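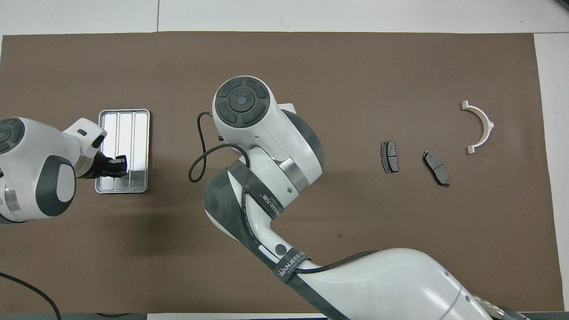
Metal tray with three compartments, on the brown mat.

Sunday, December 13, 2020

Up at seven, dry and cold. Did the short loop by the canal, very slow, left calf still tight from Thursday. I had meant to do the long one but I wanted to be home in time for the club call at ten.

The call was about the shoe rule again. The Wellach league has finally sent its wording round and it is two pages long. From May, no road shoe with a sole thicker than the limit may be worn in a league race, and any shoe has to have been on open sale before the day. That second part is aimed at the Medeiros pair that three or four of the Cleklow runners had in the autumn, which you could not buy anywhere at the time. I don't think they did anything wrong. There was no rule. But two of them took large chunks off their best times in one race and people have talked about little else.

I said on the call what I have been saying since October, that the open sale part is fair and the thickness part is hard to police at our level. Who is going to measure soles at a league ten miler in the rain? The answer was that there will be spot checks of the first five home in each race, men and women. So a person finishing sixth can wear what they like. I pointed that out and was told it would be looked at. It was also asked whether older shoes that happen to be thick would be caught, and yes, they would. One of our over-sixties wears a great soft pair for her knees and finishes well down the field. She is technically outside the rule now. I think there should be an exemption for anyone who isn't racing for points, and I have offered to write a paragraph saying so. It has to be in before Christmas.

The price bothers me more than the thickness. The new Medeiros shoe is 210 pounds and by all accounts the foam is past its best after a handful of races. The juniors see the seniors in them and go home and ask. When I started you could have one pair for everything and be no worse off than the next person. I know some of this is me getting older. Spikes were argued over too, and all-weather tracks, and watches that tell you your pace.

We voted at the end, 5 for accepting the wording as it stands and 4 for sending it back. I was one of the 4. So it is accepted, with my paragraph going along as a comment. Fine.

Soup for lunch. Rang the Kultow track in the afternoon and left a message about the Tuesday slot. If they can't have us after Christmas we will have to use the car park loop again, and the lights there are poor at the far end. Must find last winter's reflective bibs, I think they are in the loft.

Started the paragraph after tea and got three sentences down. I keep wanting to put in the whole argument about cost, and it doesn't belong there. The exemption needs to be simple: no points, no check. Crossed out the rest.

Stretched the calf twice and iced it. It is easier tonight on the stairs. Rest day tomorrow, then four easy miles on Tuesday if it holds. Ordered new laces for the old shoes.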